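Home Syllabus Handouts Labs Reading List Contact

Planning and Paying for a Small Automation Cell
Handout 3, Veronica Toma

Welcome back! Last week we stayed with the big question of whether a job should be automated at all. Now comes my favorite part, the shopping list. I love this stage because you get to dream and do arithmetic at the same time, and both of them matter a great deal to whether the thing ever gets switched on.

Start with the job, written in one plain sentence. "Pick up empty plastic bottles from a table and put them in a bin" is a wonderful sentence. It tells you how heavy the load is (hardly anything), how far the arm has to reach, and what the gripper has to close on. Please don't open a catalog until you have yours!
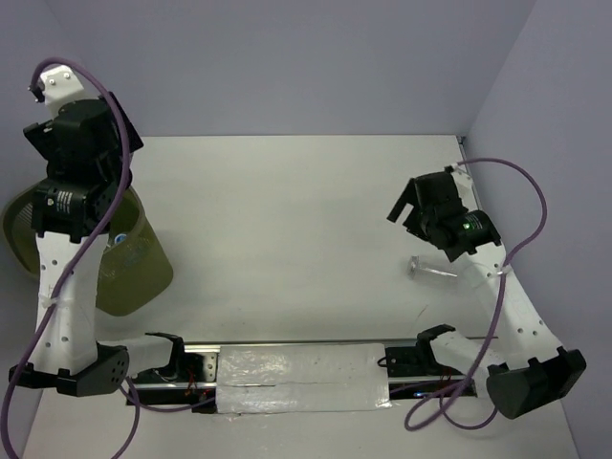
Budgets for a two-arm bench go wrong in the small lines far more often than in the big ones. Everybody remembers to price the arms and the grippers. Then the extras start to arrive: mounting brackets, rails for the base, power supplies, spare fingers. Cable is the one I always bring up, and the thick purple run tied to each forearm makes my case, with slack looping down near the base. An arm needs that slack to move freely, so measure the path along the links with the arm stretched out and then add the loops. Put in a line for ties and covers too. They cost next to nothing and they are a pain to order separately.

Now the work surface. Students tend to write "table" and move on, and then we all find out in week 10 that the table wobbles. Price the top, the walls around it if you want plain ones, the corner hardware and the lighting. Clear plastic is hard for cameras to pick out, so lighting deserves real money if bottles are your job. 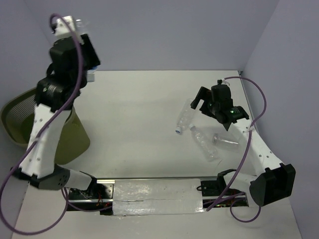 Next, think about spares and wear. Fingers get scratched, cables get tired at the bends, and a motor will quit on the one day you have guests. I like to sort parts into "keep on the shelf," "order when it breaks" and "borrow from Panya Kongkaew's lab and return by Friday."

For practice we'll use the Stutgate worksheet. Your imaginary client, Clirlow, has already bought the arms and has 700 dollars left for everything else. You'll find 13 items on the sheet, and you can't afford them all. Choose, and write a line or two on each thing you left out. (That's the fun bit, and where most of the points are!)

Work in groups of 3. Jintana Saengthong will look over drafts during lab hours, and she is very good at spotting a missing power supply.

Bring to the next class:
- your one-sentence job
- the filled-in worksheet
- a sketch of the bench with the cable path drawn on it

Reading: the chapter on lead times in the course packet. Skip the section on leasing for now, we come back to it in October.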